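# The Wuveck one-to-one notebook

I've managed people for a good few years now, and for most of that time I was bad at one-to-ones. I turned up, I asked how things were going, I got told they were fine, and then I talked for twenty minutes about whatever was on my own mind. I thought these were good meetings! My team, I later learned, called them "the weather forecast".

So the Wuveck is the notebook I wanted back then. I drew the first version on the backs of envelopes in May, had a small batch made up for friends, and then people I'd never met began asking where they could get one. Now it's a proper product with a proper page, and you're reading it.

## What it is

It's a paper notebook for anyone who has regular one-to-one meetings with the people they manage. One book per person. It has 52 double-page spreads, so if you meet weekly it'll see you through a year, and if you meet fortnightly it'll see you through two (with a few spare pages if one of you has a lot to say).

The left-hand page belongs to them. They get it before the meeting, or you read it out at the start, or you slide the book across the table - whatever suits the two of you. It has space for what they want to talk about, what's stuck, and one thing they'd like you to do.

The right-hand page is yours, and it's smaller on purpose. I've ruled off the bottom third and left it blank. When I had a full page I filled a full page, mostly with my own voice.

Between the two there's a narrow column running down the fold, headed "Promised". Anything either of you says you'll do goes in there with initials next to it. At the next meeting you start with that column before you say anything else. It's mildly uncomfortable the first few times, especially when all the initials are yours.

## Things people ask me

**Can I use it with my own boss?** Yes, and I do. Swap the pages over and you're away. I handed mine to my boss at the time with no explanation whatever and she just started writing in it.

**Isn't this what software is for?** Possibly, if your team likes it. I've used three different systems and in every one of them my notes turned into something written for HR to read later. I'm more truthful in pencil. I also look at people more when I haven't got a lid open between us. But if you've got a shared document that works, keep it and save your money.

**What about remote teams?** Plenty of buyers work this way. They each keep a book and hold the page up to the camera, or send a photo of it beforehand. The lines are dark enough to show up in a snap taken on a bad phone - we changed the ink after the first batch for exactly that.

**Does it have prompts?** A few, at the back. There are 30 questions, none of them about spirit animals. Things like "What did I say last month that you disagreed with?" and "Which meeting would you cancel if it were up to you?" I'd use one every now and then when the talk dries up. Please don't work through them in order like a census.

**Who keeps the book?** This one causes arguments. I say the manager carries it and the other person can read it whenever they like, every page, no exceptions. If you need to write something they can't see, it belongs in a different book, and you might want to think about why you haven't told them.

## The details

- 52 double-page spreads, plus the question pages and an index you fill in yourself
- Lies flat when open (the second batch does, anyway - the first batch fought back)
- Cream paper, fine with fountain pen, a bit of ghosting with felt tips
- Soft cover in Morsy green or Rudadlow grey
- Elastic loop for a pen, sized for an ordinary biro
- Inside back pocket for holiday forms and the like

The colour names come from the two meeting rooms at my old office. Morsy had the good chairs. Rudadlow had a radiator you couldn't turn off, and I had at least one very sweaty pay conversation in there.

There's also a team pack, which gets you six books and a short guide I wrote called *Shut Up a Bit Sooner*. You can read the guide in one sitting. It covers the first meeting with somebody new, what to do when a person says "fine" every single time, and how to go back to someone after you've forgotten a promise. The last chapter is on pay and I rewrote it so often that my printer, Nundarer, started charging me for changes. Fair enough.
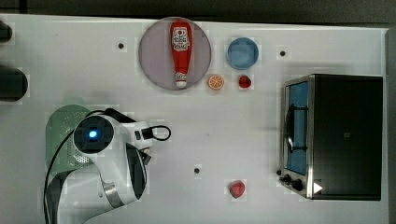
Aicha Tazi wrote to say that she'd bought the team pack, read the guide on the train, and disagreed with the bit about never moving a one-to-one. Her view is that moving it is fine as long as you're the one who finds the new time, and that what hurts is the invitation vanishing from the calendar without a word. She's right, I think, and the next printing will say so. She also asked for a wider "Promised" column, which I'm less sure about. If it were wider I'd promise more.

Kristýna Lukáč took the other side and wanted the column smaller still, so I'm leaving it alone for now.

## Ordering and stock

We've got 471 of the green and 97 of the grey left from this batch. When the grey goes it'll be a while before there's more, as the cover material is slow to come in. I pack the orders myself in the evenings, so anything that arrives before 4pm normally goes out the next working day.

If your book turns up with a bent corner or a page bound in upside down (it has happened, twice), send me a photo and I'll post another. Keep the wonky one for shopping lists.

Want your company name on the cover? Sorry, I don't do that. I tried it once and people treated the books like conference freebies and left them in drawers. I can put each person's first name on the spine, though, at no extra charge, if you send me the list with the spellings checked by the people themselves.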